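This is the box-handling set I use for comparing two grippers, the Presitz and the Pledico, plus the head camera view both get tuned against. It has 1,507 clips. Hands do the job first, then the grippers try to copy the hold. 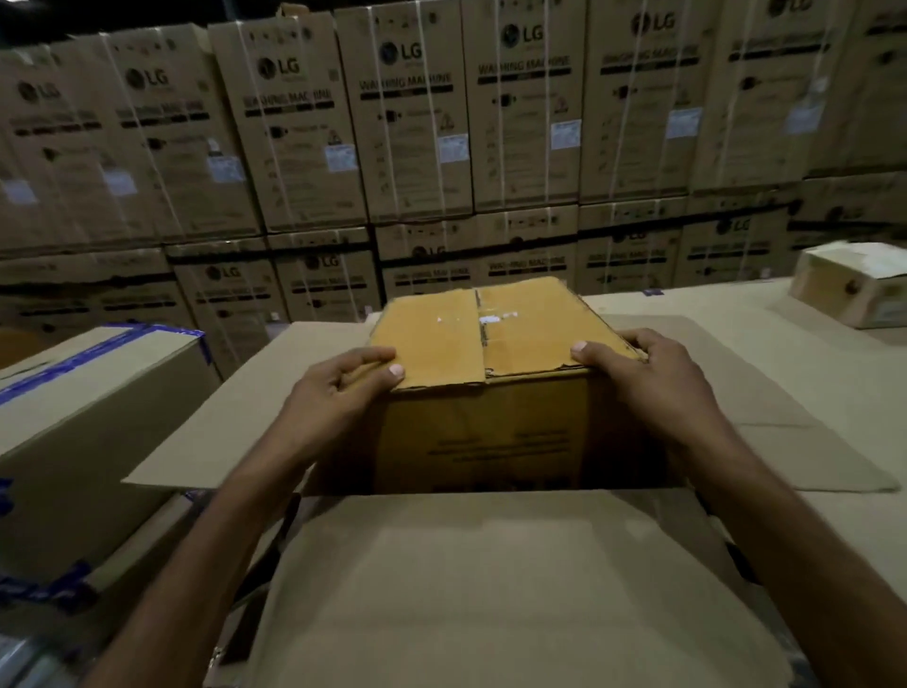
## What I compare

- grip on lid corners
- finding the seam between flaps
- letting go without dragging the carton

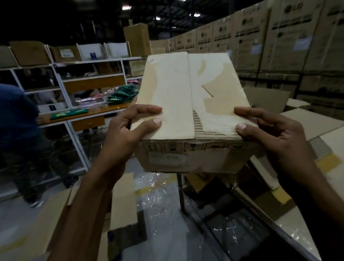 The Presitz is my favorite so far, but wow, does it hate soft cardboard! A lid with its outer layer torn down to the ridges, like the one between these two thumbs, is just the kind I want more of. Graham Birkett labeled 177 clips by damage, so filter on `worn` if you want those.

## Flap opening

Only the Pledico has tried this, 40 runs.
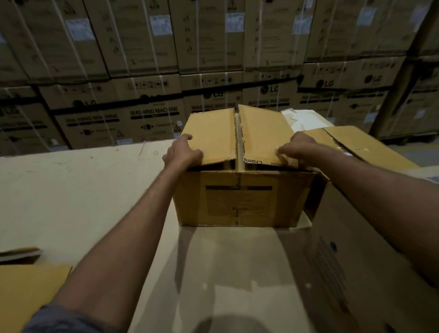

*Both hands on the flaps, tape slit along the seam.*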